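Week 8 – Should we buy the Seltham kit?

Okay, so last time we talked about what makes a gripper good on paper. Today I want us to act like buyers. The product is the Seltham hand-held gripper kit, sold by Cloltano. You get 2 grippers, the cables, the mounting plates and the recording software.

My first reaction was that the trigger handle feels great. My second was that my wrist got tired after 20 minutes! Đức Ninh likes the handle a lot more than I do, so try it yourself before you pick a side.
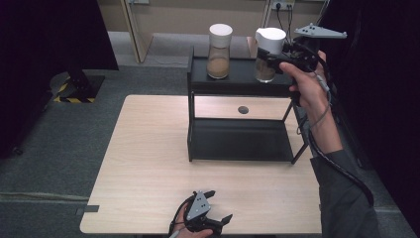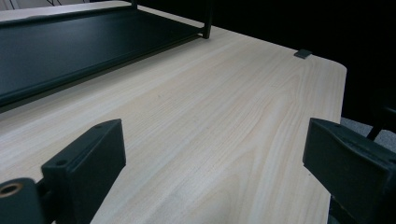
Now, the money part. The basic plan stores up to 512 recordings, and then you pay for more space. Veronica Costache compared it with the Somboon kit, and her notes are in the shared folder – please read them, they're short.

For your write-up, one page is plenty. Tell me who you'd sell this kit to, what you'd ask Cloltano to fix, and whether you'd pay for the bigger plan. Bring a printed copy to lab.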